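Print this page | E-mail this entry

This site uses cookies to keep you logged in to the workshop notebook. OK | Cookie settings

Workshop notebook — hand gripper, second build
June 2026
Entered by Deividas Lukoševičius

Linkage back together this morning after the strip-down. All the links had been binding at the closed end of the travel, so I reamed the holes a touch and pressed the bushings in again, squarely this time, using the drill press as an arbor. Action is much freer. Still a bit of side play on the right, which I can feel but can't measure with the gear we've got here.

Othmane cut new rubber for the inner faces of the pads. The old lining had gone shiny and was peeling at the bottom corners. He roughed both surfaces with 180 paper and used the Prevel contact glue, clamped overnight. Don't use the clear stuff in the blue tub, it lets go as soon as you flex it.

Moved on to soft things after lunch. Blocks and bottle caps were fine last week, so no point repeating them. Tissue is the awkward one because it squashes to almost nothing and you can't tell by feel whether the pads have it or are just touching each other. What seems to work is coming straight down on a bunched part and closing slowly. Going for a flat edge mostly just pushes it along the table. 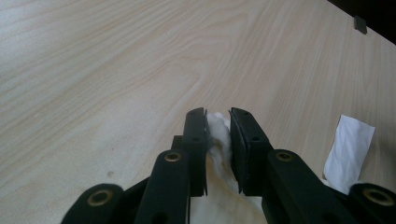
Settings

Servo is on the Virkico board, position values 0 to 255. Closed limit is now set in software so the pads can't stall against each other. Baud rate back to the default after I spent an hour chasing dropped packets that came down to a bad crimp. Crimp redone, strain relief added.

Logger writes to the Nimon box. Files over 2000 lines get split, so check for a second part before you decide a run is missing — I nearly threw one out.

To do

Shim the right side. Helju has brass shim stock in her drawer, ask first.

Try the pads with a cotton rag and a freezer bag.

Print spare links. Black filament is getting low, and Algirdas wants what's left for his enclosure, so sort that out with him before starting a long print.

Threadlock on the pivot screws. I left it off today in case it all had to come apart again. Two had backed out by the end of the afternoon, so it needs doing before anyone runs it hard.

Žydrūnas asked if the handle could be 50 mm longer. Fine by me, but the cable won't reach. Leave it for the third build.

Recent entries
Ream sizes that worked
Dambrauskienė bench supply — fan replaced
Pad lining, first attempt
October stocktake: bearings and fasteners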